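Buscar en el sitio Escriba y pulse Intro

Inicio Noticias Análisis Entrevistas Hardware Foro

Zohreh Golestani: "La simulación tiene que dar el mismo resultado en un teléfono viejo y en el servidor"

La responsable de red de Grekville repasa la arquitectura de Madunow, el juego de carreras de barcazas para móvil y PC que recibe el 29 de abril su segunda actualización grande. En la conversación participó también Ebenezer Adjei, encargado del motor de física.

Madunow se publicó en enero con partidas de hasta 32 jugadores, colisiones entre embarcaciones y una superficie de agua que afecta a la trayectoria. La recepción fue correcta en lo jugable y bastante peor en lo técnico: durante las primeras semanas los foros se llenaron de vídeos en los que una barcaza retrocedía media eslora después de un choque o atravesaba una boya que en otra pantalla seguía en su sitio. El estudio publicó dos parches menores y después decidió rehacer la capa de sincronización.

"El modelo original era autoritativo en servidor con interpolación en cliente", explica Golestani. "Funciona bien cuando los objetos se tocan poco. En Madunow se tocan todo el tiempo. Si el cliente dibuja al rival donde estaba hace unas décimas y el servidor resuelve el choque donde está ahora, la corrección se ve, y se ve mucho."

La actualización sustituye ese esquema por predicción completa con reversión. Cada cliente simula la partida entera, incluidos los rivales, a partir de las entradas conocidas y de una extrapolación de las que faltan. Cuando llega una entrada distinta de la prevista, el cliente vuelve al último estado confirmado y recalcula hasta el presente. El servidor conserva la última palabra, pero interviene menos.

Para que eso sea viable, la simulación debe ser determinista. Adjei sitúa ahí la mayor parte del trabajo. "Teníamos coma flotante en todas partes. En la misma máquina no pasa nada. En cuanto mezclas arquitecturas y compiladores, una multiplicación seguida de una suma se fusiona en un sitio y en otro no, y la divergencia aparece en el último bit. Al cabo de unos segundos de carrera tienes dos barcos en posiciones distintas."

La solución fue pasar a coma fija la física y todo lo que depende de ella. El motor interno del estudio, Aidoo, ya tenía un módulo de coma fija heredado de un proyecto anterior, aunque le faltaban las funciones trigonométricas y la raíz cuadrada tenía un error acumulativo que hubo que corregir. El agua se simplificó: la superficie visible sigue calculándose en la tarjeta gráfica con toda la precisión que se quiera, mientras que el casco flota sobre una malla más gruesa que comparten todos los participantes.

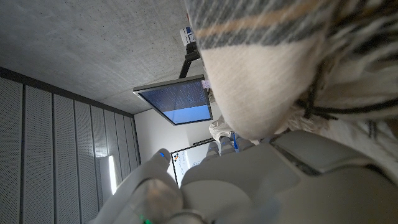

Mano robótica blanca, con un tejido a la derecha y paneles acústicos perforados al fondo.

"Hay gente que pregunta por qué las olas que ve no coinciden exactamente con el balanceo del barco", dice Adjei. "Son dos sistemas. El visual toma la malla gruesa como base y le añade detalle. Ese detalle no empuja nada."

La frecuencia de simulación queda en 60 pasos por segundo en todas las plataformas. En teléfonos que no alcanzan esa cadencia de dibujo, la física se sigue calculando completa y se descartan imágenes. Se estudió la opción de bajar la simulación a la mitad en dispositivos modestos, pero obligaba a mantener dos juegos de constantes para las colisiones y el equipo la descartó pronto.

El coste de la reversión depende de cuántos pasos haya que recalcular. Con una latencia baja son pocos. Con una conexión móvil irregular, el cliente puede verse obligado a rehacer una parte considerable de la simulación dentro de una sola imagen. Golestani habla de un presupuesto fijo: "Ponemos un techo al número de pasos que se pueden repetir. Si una entrada llega más tarde que eso, el servidor la da por perdida y repite la última conocida. El jugador afectado nota que el timón le responde con retraso. Los demás no notan nada. Es una decisión de diseño y la defiendo, porque la alternativa es que una sola conexión mala degrade la carrera completa."

Le preguntamos por las conexiones en las que ese caso deja de ser excepcional. "Hay un retardo de entrada adaptable. El cliente mide la variación de la latencia y, si es alta, retrasa las órdenes locales lo suficiente para que las reversiones sean cortas. El retardo no se cambia durante una curva, se cambia en recta. En las pruebas internas, los cambios en curva se percibían como un fallo del mando."

El emparejamiento corre a cargo de Vitness, un servicio propio que hasta ahora ordenaba a los jugadores por nivel y región. La nueva versión añade una estimación de calidad de conexión que combina latencia media, variación y pérdida de paquetes. En la beta cerrada, la latencia mediana entre cliente y servidor fue de 36 milisegundos, un dato que Golestani pide leer con cautela: los participantes eran voluntarios, casi todos con conexión fija, y las salas se abrían en horarios concretos.

"La mediana me interesa poco", añade. "Lo que miro es la cola. Una partida se recuerda por el peor momento."

Otro cambio menos visible afecta al ancho de banda. Con el esquema anterior el servidor enviaba posiciones, velocidades y orientaciones de cada embarcación. Ahora difunde entradas, que ocupan muy poco: ángulo del timón, potencia y un campo de bits para las acciones. Cada paquete repite las entradas recientes de modo que la pérdida de uno suelto se compensa con el siguiente sin pedir retransmisión. A intervalos regulares se envía además una suma de comprobación del estado, y si no coincide el servidor manda una instantánea completa al cliente que se ha desviado. 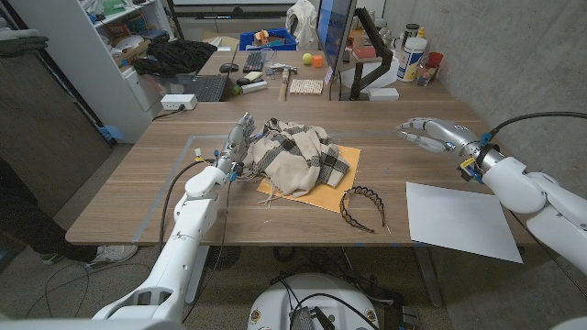

Una bufanda de cuadros arrugada sobre un cartón, en una mesa de madera clara.

Esas sumas de comprobación son también la herramienta principal de depuración. Cuando se detecta una divergencia, el cliente guarda el historial de entradas y un volcado por subsistemas, y con el consentimiento del usuario lo envía al estudio. Un programa reproduce la carrera en paralelo y busca el primer paso en el que los valores dejan de coincidir.

"El fallo que más nos costó estaba en el orden de las colisiones", cuenta Adjei. "Se recorría una tabla hash cuyas claves eran direcciones de memoria. En cada ejecución el orden era otro. Con dos barcos da igual. Con tres en contacto simultáneo, resolver primero un par u otro cambia el resultado. Ahora todo se recorre por identificador de entidad." Hubo otro parecido en el sistema de partículas, que consumía números del mismo generador aleatorio que las rachas de viento. Al desactivar la espuma en los ajustes gráficos, el viento cambiaba. Los generadores están ya separados.

La batería automática de pruebas consta de 489 carreras grabadas que se reproducen con cada cambio en el repositorio. Parte de ellas procede de partidas reales y el resto se generó con entradas aleatorias y circuitos degenerados: canales más estrechos que el casco, boyas superpuestas, esclusas que se cierran sobre la línea de salida. Cualquier diferencia en la suma final bloquea la integración.

El determinismo tiene consecuencias que los jugadores sí van a encontrar en el menú. Las repeticiones pasan a ser archivos de entradas, muy pequeños, y se pueden ver desde cualquier cámara. A cambio, un archivo grabado con una versión no se reproduce bien con otra si la física ha cambiado. Grekville conservará las versiones antiguas del módulo de simulación para las repeticiones de torneo. Las demás caducarán con cada actualización que toque el comportamiento de los barcos.
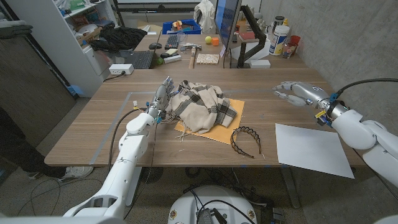

También hay un inconveniente en materia de trampas. Si cada cliente simula la carrera entera, cada cliente conoce el estado completo, incluidas las posiciones de los rivales ocultos por la niebla en los circuitos nocturnos. Golestani lo reconoce sin rodeos. "Es un problema inherente al modelo. Un cliente modificado puede leer la memoria y dibujar lo que quiera. Lo que no puede hacer es moverse más deprisa ni girar más de lo permitido, porque el servidor aplica las mismas reglas a las mismas entradas. Preferimos proteger el resultado físico. Para la niebla hemos reducido el alcance de lo que aporta saber dónde está el otro." En la práctica, los objetos que permitían atacar a distancia se han retirado de esos circuitos.

Sobre el consumo en móviles, Adjei admite que la primera versión de la beta calentaba demasiado los terminales. El grueso del gasto venía de copiar el estado completo en cada paso para poder volver atrás. El estado se guarda ahora en un bloque contiguo de memoria y solo se copian las páginas modificadas. Las cuerdas de amarre, que eran el objeto más pesado de la simulación, se han sustituido por restricciones de distancia y su forma curva se dibuja aparte.

- ¿Se ha perdido algo jugable por el camino?

"Los restos flotantes", responde Adjei. "Antes un choque fuerte soltaba cajas que estorbaban a los demás. Cada caja era un cuerpo más que recalcular. Siguen ahí como decoración, ya no chocan con nada." Golestani matiza que la intención es recuperarlas en las salas privadas, donde el anfitrión podrá reducir el número de participantes y activar opciones más costosas. No hay fecha para eso.

El juego cruzado entre móvil y PC, desactivado poco después del lanzamiento, vuelve con la actualización. Vendrá apagado por defecto en las partidas clasificatorias y encendido en las demás. El estudio mantendrá tablas separadas, ya que el control táctil tiene menos resolución en el timón y la asistencia de giro que lo compensa todavía está en ajuste.

Queda pendiente la reconexión a mitad de carrera. Hoy, quien pierde la conexión durante más de unos segundos queda fuera y su barcaza pasa a manos de la máquina. Con el nuevo sistema es posible enviar una instantánea y dejar que el cliente recupere el terreno simulando por encima de la velocidad real, pero en los teléfonos de gama baja ese margen no siempre existe. "En PC ya lo tenemos funcionando en una rama aparte", dice Golestani. "En móvil depende del modelo. Mientras no podamos ofrecerlo en los dos lados con un comportamiento parecido, se queda en la rama."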